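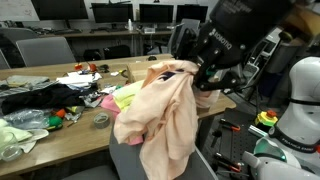
Chapter 4
Planning and Paying for a Working Cell

By the time you reach this chapter you will have met the arm, the wrist, the gripper and the controller, and you may well be itching to go out and buy a set of your own. I remember the feeling very well! The catalogs are handsome, the sales people are friendly, and the price printed beside the arm looks like something a careful department could manage. Before you sign anything, though, I would like you to sit down with me for one chapter and a large sheet of paper, and think through everything else that has to be paid for.

My first purchase was for a small textile handling lab, and I made nearly every mistake there was to make. I had money for the arm and money for the gripper, and I was very proud of both. I had set nothing aside for the mounting plate, for spare fingertips, or for somebody's time to bolt it all together. The arm arrived in July and stayed in its crate while I went from office to office asking for what was left in other people's budgets. My colleague Zuweira Kpodo, who was kinder about it than she needed to be, lent me the first mounting bolts out of her own drawer.

Start with the task

The best budget begins with a plain sentence about what the machine is going to do. Write it as you would say it to a neighbor. "It will pick up shirts and towels from a table" is a perfectly good one, and you will be surprised how much of the shopping list is already hiding inside it. A garment held by one fold hangs and bunches and covers whatever is beneath it, so you need clear height under the gripper, and fingers that can close on thin material without damaging it. A pile of mixed fabrics wants a wide table within reach. If other things are going to share that table - a jar, a roll of tape, a toy or two - then you need to decide early whether the machine should handle them, avoid them, or never meet them at all, and each answer carries its own price.

When Yasaman Mohammadi planned the cell at Abugri, she spent two weeks on this sentence before she asked for a single quotation. Her manager grew restless, I am told, but her final order had only one item missing from it (an extension cable, and they found one in a cupboard).

The four columns

I ask my students to divide the sheet into four columns, and we will use the same four throughout the chapter.

Column 1, Machine. The arm and its controller, with delivery and any import charges.

Column 2, Tooling. The gripper, its fingers, the coupling that joins it to the wrist, and the cables. Arm and gripper often come from different makers, so ask each supplier, in writing, what is needed to connect one to the other.

Column 3, Place. The table or base, the mounting plate, the emergency stop, the desks and screens for the people who will run the cell, and the floor space itself. Do leave room for chairs. People sit near these machines for long hours, and a chair that has to be squeezed past the base will annoy everyone for years.

Column 4, Care. Training, spare parts, insurance, and the hours of whoever looks after the cell once the excitement has worn off.

Column 4 is usually the emptiest when students hand in their first draft, and I send it back with a friendly note.

Reading a quotation

Let us look at two offers for the same job. Ikura quoted on 18 January 2025 for an arm and gripper together, with training included and delivery in 9 weeks. Bravent quoted a lower total, but left out the coupling and charged 300 dollars for each hour of on-site help. Neither offer is wrong, and either firm might be the right choice for you. Copy both into the four columns, though, and the gaps show up at once - Bravent has nothing at all under Care, and neither firm has mentioned a mounting plate.

A third supplier, Orkus, leases its equipment by the month. Leasing needs a slightly different sheet, and we will come to it in Section 4.3, after a look at what spare fingers cost and how many to keep in the drawer.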